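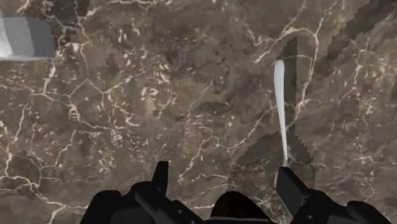 Reading time: 7 min

Teaching Labs > Automation Planning > Handouts > Unit 7

Filed under: Course notes, Equipment budgets

Unit 7. Planning a manipulation cell: what to buy, and when

These notes go with the second half of the unit. Bring your draft equipment list to class. The running case is the Wandton teaching kitchen, where the client wants one robot arm to handle utensils and small kitchen items on a countertop. All of our work on it so far is in simulation, and the purchase request is due in August.

1. Start with the task, then the list

Most first drafts of an equipment list begin with the arm. Leave that line blank for now. Write down what has to be picked up, from what surface, and where it has to go. For Wandton the hard items are the thin ones. A spoon or spatula handle lying flat on stone gives a two-finger gripper very little to hold, and the fingertips have to come close to the counter to reach it. That affects the gripper line, the fingertip line and the spares line.

Surface matters too. The simulated counter is dark veined marble. If your task uses a camera, a busy pattern with hard shadows across it is a useful test before you pay for lighting. Put lighting on the list as its own line. Students tend to bury it under "miscellaneous," and it gets cut there.

2. What the simulation can settle

Use the model to answer questions that are expensive to answer with hardware:

- Where the base goes, and how much counter is left once it is there.
- Whether the arm can reach the back of the counter without its own links getting in the way.
- Which objects can be approached from straight above.
- How much clear space the gripper needs between neighboring items.

The base position is the one to settle first. Moving a base in the model is an edit to a file. Moving it in a finished kitchen means new holes and a new mounting plate, and possibly a new safety review. 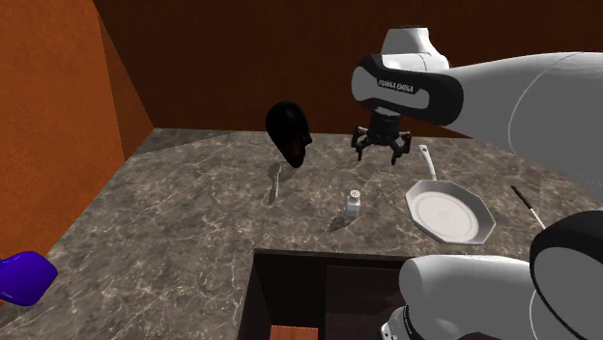 Ji-hoon Nam objected to this in the last session, saying that a reach study only tells you the arm is long enough, and that the money on the last project went into cables, mounts and the electrician. The point is correct and is the reason for section 3. A reach study is still worth doing before you ask for a quote.

What the model can't settle: friction of real utensils, wear on fingertips, cleaning, noise, and how long your staff will need to get comfortable with the controller. Carry these as open items with a sum of money against them.

3. Lines that get forgotten

Compare your draft with this list.

Mounting. Plate, bolts, any reinforcement under the counter. Check for cabinets and sink cutouts first. A counter with an opening in its near edge may not take a load there.

Power and network. Ask the building office, in writing, which circuits are available.

Fingertips. Price 2 spare sets. In the Wandton sheet we carry them at $400 for the pair of sets, from Clillby.

Props. Pans, plates, shakers, spoons. Buy duplicates of the same model at the same time, so that a replacement has the same shape as the one in your test data.

Storage and transport. The Rondska case in the worksheet is listed at $69. It is small money, but it still needs a line.

Training time. Enter it in hours and let the department convert it.

Service. Ask what happens after the warranty ends and who pays shipping.

4. Buy, borrow or wait

For each line, mark B (buy now), L (loan) or W (wait). A line marked W needs a condition next to it. "Wait for funding" isn't a condition. "Wait until the simulated arm can place a spatula beside the plate on repeated runs" is one, and it can be checked.

For Wandton, the arm is W, the props are B, and the lighting is L from the Fitzgerald building. Brayan Betancur has the loan form.

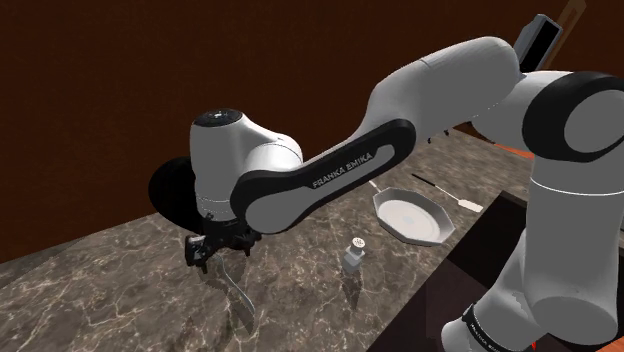
Figure 3. Utensil handling test, simulated counter, Franka Emika arm.

5. Ordering of purchases

Long lead times go first, even if the item is used last. Ask each vendor for a lead time in weeks and write down the date you asked. Props can be bought at any point, but having them on hand early lets you measure them and correct the models. A spatula modeled too thick will make a gripper look better than it is.

Don't order fingertips before the gripper is confirmed. Mounting plates come after the base position is signed off.

6. To hand in

One page, plain table. Columns: item, quantity, unit price, source of price, lead time, B/L/W, condition. Prices without a source will be returned. Attach your base position sketch and a short note on which objects you expect to fail on first, and what you would spend to fix that.

Keep the draft with your comments on it. Unit 8 uses the same sheet for running costs.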